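Home Baskets Rails and Posts Panels Fasteners Spare Parts Contact

Fomus 212 Mesh Basket for Aluminum Rail

Small-parts basket for benches, enclosures and shelving built from aluminum extrusion. White or black.

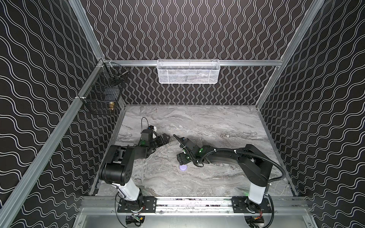

The 212 is an open-top rectangular basket in metal mesh. It hangs from a horizontal rail or clamps to a vertical post, and it keeps loose items off the work surface and within reach. It was first sold as part of the Fomus packing bench and has been available separately since May. The basket is the same one supplied with the bench. Only the mounting hardware is different, as the separate version comes with both kinds of bracket in the bag.

Mounting on a horizontal rail

Two hook brackets drop over the top edge of the rail. Set the basket where you want it, then turn the locking screw on the underside of each bracket until it meets the rail. Hand-tight plus a quarter turn is enough. The basket can be slid along the rail with the screws backed off, and it does not need to be emptied first if the load is light.

The hook brackets fit 20 mm profile. For wider profile, order the long hooks. The long hooks hold the basket slightly farther from the rail, so anything mounted on the panel behind it has more room.

Mounting on a vertical post

Use the clamp bracket. It bolts to the slot in the post with a drop-in nut and holds the basket by its upper rim. A single clamp is supplied. If the basket is going to be bumped or reached into all day, a second clamp lower down on the same side stops it from swinging, and we sell these singly.

On a corner where a post meets a rail, the clamp can sit directly at the joint as long as the corner bracket leaves the outer slot free. Check this before ordering. Some inside corner brackets cover the slot completely, and the clamp then has to go below the joint.

Load

The rated load is 2 kg, spread over the floor of the basket. This applies to both mounting methods. The mesh itself will carry more, but the hooks will begin to creep along a rail that has any oil on it. Do not hang anything from the front rim. The rim wire is there to keep the shape and to cover the cut ends of the mesh.

Size

The basket is 300 mm wide. The depth and height are on the drawing, which is sent with every quotation and can be requested at any time. If you are placing baskets side by side, leave a finger's width between them so the locking screws can be reached.

What it holds

Customers use it for tape, gloves, labels, hex keys, cable ties, cloths and parts waiting to be fitted. Items smaller than the mesh openings will fall through or stand halfway out and catch on sleeves. Put these in a tray or a box inside the basket, or order the liner. The liner is a flat felt sheet for the floor only and does not come up the sides.

Brass fittings and other turned parts should be kept in a lined basket if the finish matters. Bare metal against coated mesh will mark the coating sooner or later, and the part may pick up a trace of color.

Color

White and black are stock colors. The coating is Prunau powder coat, satin, the same on both. White shows the contents better, especially against a dark back panel, and is the one we suggest for items people have to find by sight. Black shows less dirt and suits baskets that hold tools. There is no difference in price. Mixed orders are accepted, and many people order one of each and settle on a color later.

Other colors are made to order in batches. The minimum batch is 20 baskets of one color.

Using it with back panels

The basket hangs clear of a panel fitted in the slot of the profile. It also hangs clear of Brirkasis printed panels, provided the panel sits in the slot and is not screwed to the front of the frame. With a front-mounted panel, use the long hooks. The rear wires of the basket have a small rubber foot at each lower corner so that the printed surface is not scratched when the basket is loaded. If a foot is lost, replace it before using the basket again. The spare feet are listed under Spare Parts.

Patterned panels can make a small item in a basket hard to pick out. If that is a problem, the felt liner helps, as it gives a plain ground for the contents.

Cleaning

Remove the basket and wash it in warm water with a mild soap. Rinse and let it dry before hanging it again, as water held in the corners of the mesh will run down onto the work surface. Solvents will dull the coating. Compressed air is fine for dust and chips, with the basket taken down first.

In the bag

Basket. Two hook brackets with locking screws. One clamp bracket with bolt and drop-in nut. Rubber feet, fitted. The hex key is not included.

Not included

Rail, post, panel, liner, long hooks. The baskets are shipped nested, and the brackets are packed separately inside the top basket. Please check the top basket before reporting missing hardware.

Questions we are asked often

The basket can be fitted with the long side against the rail only. There are no hook positions on the short sides.

It can be fitted inside an enclosure. Allow for anything that moves inside, and allow for the hand that has to reach in. A basket high on the back wall is out of the way of the work but is awkward for a shorter person. A basket on a side post near the front is easier to reach and takes up more of the opening.

The basket is not rated for food use.

A lid is not available. A dust cover in clear film has been tried and is not being continued.

Ordering

Single baskets and small quantities are sold through Ajayi. Quote the number 212 and the color. For made-to-order colors, long hooks in quantity, or a basket fitted to an existing Fomus bench, write to Damian Walczak in the sales office with the profile size and a sketch of where the basket is to go. A pencil sketch is fine.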